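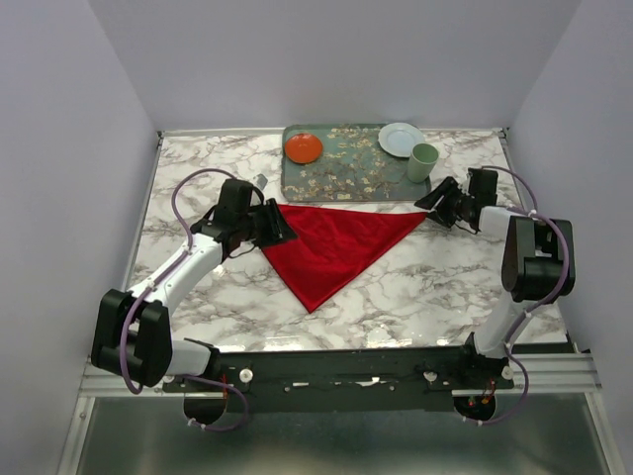
Vititar Two-Arm Table Station

So you want two arms on one table, and you'd like to know what it's going to cost you before you fall in love with it. Fair enough! I run the Vititar page at Dellport, I've helped plan plenty of these benches, and I'd much sooner talk you through the budget now than get a sad email in January.

The base station is $3,000 to reserve, with the balance due when it ships. That gets you the pair of arms, the front mounting bar they share, two grippers, the cables and the rail frame. The enclosure walls are extra (I'd get them, plain walls make your recordings so much easier to work with). The tabletop is extra too, and you can send us your own if you have one you like.

What people use it for

Mostly the jobs that are miserable with one arm. Cloth is the big one. Holding a napkin by two corners and keeping it stretched is a lovely first task, and you'll learn more about your grip settings from a slippery piece of fabric than from a whole week of stacking blocks. After that, most folks go on to table setting: cups, saucers, small plates, a tray. My advice is to keep a few dishes on the table even while you're doing cloth work, so you find out early how much elbow room you really have.

Please budget for the small stuff

This is where I see plans go wrong. Put aside $1,000 for the first year and don't let anybody talk you out of it. Mine goes on:

Finger pads
Spare cables
Cloths, in a few colors and a few fabrics (satiny ones are harder, buy some anyway)
Cups and plates, more than you think

If you're choosing between a fancier tabletop and a spare gripper, get the spare gripper. I love a nice marble pattern as much as anyone, but shiny surfaces throw reflections and you may end up fussing with your lights. Matte is easier. You can always swap it later, it's only a top.

Lead time and setup

Stations leave Dellport in 8 weeks. Walls add nothing to that if you order them together, but if you add them afterward they ship separately and you pay freight twice, ouch. Plan on a full day for two people to get the frame level and the arms mounted, and leave yourself room to walk behind it. I pushed my first one right up against a bookcase and regretted it every single time I had to reach the back wall.

Already have a Nassar frame? The mounting bar fits with our adapter kit. Brarnosach frames need new brackets, so write to us with your rail size before you order anything.

Returns are open for 30 days on unused parts. Opened finger pads we can't take back, sorry!

To get a quote, send us your table size, your door width and whether you want walls.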